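## Plesteo arm and hand - showroom demonstrations

The Plesteo is a single arm with a multi-fingered hand, sold by Lultar for kitchen and light storage work. It can be seen running at our Ashworth showroom through the end of September. Sessions last 30 minutes and start at 2 p.m.

The demonstration uses an open refrigerator and fruit on a shelf. The arm reaches in, picks up a piece and sets it down on the table. Visitors choose which piece it goes for. Annick Tessier runs the sessions and will repeat a pick at a slower speed if you ask.

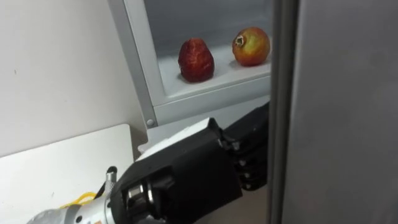
Fruit is a fair test for a hand like this. The shapes differ, the surface can bruise, and a shelf leaves little room above the fingers. You are welcome to bring your own items up to 900 grams. Please no glass and nothing with a sharp edge.

**Before you come**

- Groups are limited to 12 people. Book ahead.
- Stay behind the floor line while the arm is powered.
- Photos are fine. Turn the flash off.
- Street parking only. The Illau lot is for staff.

**Ordering**

The arm and hand are sold together or separately. The controller is included with the arm. Mounting plates are extra - send us your table thickness and we will quote the right one. Delivery takes some 12 weeks.

For prices, or to arrange a demonstration at your own site, write to Solange Gaillard in the Lultar sales office.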